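The Gamby fingers had done 17 cycles when Olga Garrido stopped the run and wrote the force down by hand. The controller rounded it, and she didn't trust rounding.

"Still on the washer?" Lambros said from the doorway.

"Still on the washer. The Kodikara pads dropped the cloth 3 times yesterday. I want the same start pose for both."

She jogged the wrist lower, towards the grey rubber seal, and opened the feed from the wrist camera.

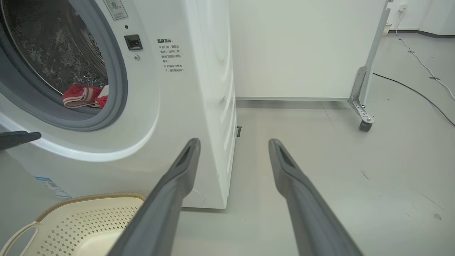

Wrist view, long fingers, striped cloth in the drum.

Lambros leaned in. "Your left finger's near the corner of the machine."

"It clears."

"By how much?"

She looked at the number and didn't read it out. The long fingers had cost 4,000 dollars and Broltilthorpe wanted a recommendation by the end of June — one gripper, one page. She raised the pose 16 millimetres, saved it under a new name and put her hand back on the enable switch.

"Count for me," she said.

"From one?"

"From 18."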